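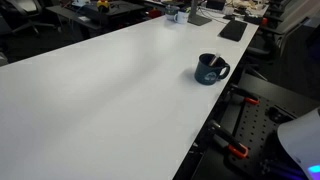
The long white table, with the blue mug near the edge

How do I get mug rings and a dull haze off a glossy white tabletop?

Posted by Duygu Altıntaş

We have a long glossy white table in our shared workroom. It gets used all day, partly for computer stuff at the far end and partly for whoever sits down with a coffee. It was bought secondhand in November from an office that was closing, and I don't know the maker. There's no label underneath that I can find.

Two problems. First, brown rings where people put their mugs down. The fresh ones wipe off with a damp cloth, but a few have been there for weeks and have left a faint yellow mark. They don't show from every angle. I have to get down low near the window end to find them.

Second, after I clean it there is a cloudy film over the middle section. It looks fine until the ceiling lights are on, and then you see every swipe of the cloth. I've been using a kitchen spray and paper towels. I tried more spray and it got worse.

I'd like to avoid replacing the table. A new top the same length was quoted to me at $407 before delivery. Is there something safe to use on it if I don't know exactly what the surface is? Also, do coasters help or do people just ignore them?

Birsen Karabulut

The film is almost certainly cleaner that never got rinsed off. Kitchen sprays leave residue on a shiny surface and paper towels push it around. More spray adds to it.

What I do on mine:

Clear everything off, including mugs and whatever cables you can move. Unplug anything that stays.
Put a few drops of dish soap in a bowl of warm water. A few drops is enough.
Wipe the whole top with a microfiber cloth, wrung out well. Work from one end to the other.
Go over it again with plain water and a second cloth. Change the water halfway if the table is long.
Dry it right away with a third cloth, a dry one.

You may need to do the plain water step twice the first time if there's a lot built up. After that, once a week should do.

For the yellow marks, mix baking soda with a little water until it's like thin yogurt. Dab it on and leave it for five minutes. Then wipe it off with a wet cloth without scrubbing. Try it first somewhere out of sight, like the underside of the edge. Baking soda is a mild abrasive and on a high gloss finish you can end up with a dull patch if you rub. If the mark is lighter after one go, repeat it another day.

Don't use melamine sponges, scouring powder or acetone. I took the shine off a shelf with one of those white sponges and it never came back.

Keep liquid away from the monitor stand and don't let water sit along the edges. If the top has a glued edge strip, that is where it will swell.

Erdal Gökçe

just use glass cleaner, takes 2 minutes. been doing it on our break table for years and no problems

Fadime Ertürk

Agree with Birsen on the film. Glass cleaner is probably OK on some tops, but I'd skip the ammonia kind when you don't know what the finish is.

On coasters, loose ones wander off. We had a stack of 40 cork ones and they were gone by spring. What worked better was one tray at the coffee end, with the spoons and stirrers in it too, so a wet spoon doesn't get laid on the table. Ours was 99 cents at a thrift store. Put felt dots under it or it will scratch.

Check the bottoms of your mugs as well. A lot of them have a rough unglazed ring on the base, and on a glossy top that makes fine circular scratches. Those can look like stains but no cleaner will take them out. If you can feel the mark with a fingernail, it's a scratch.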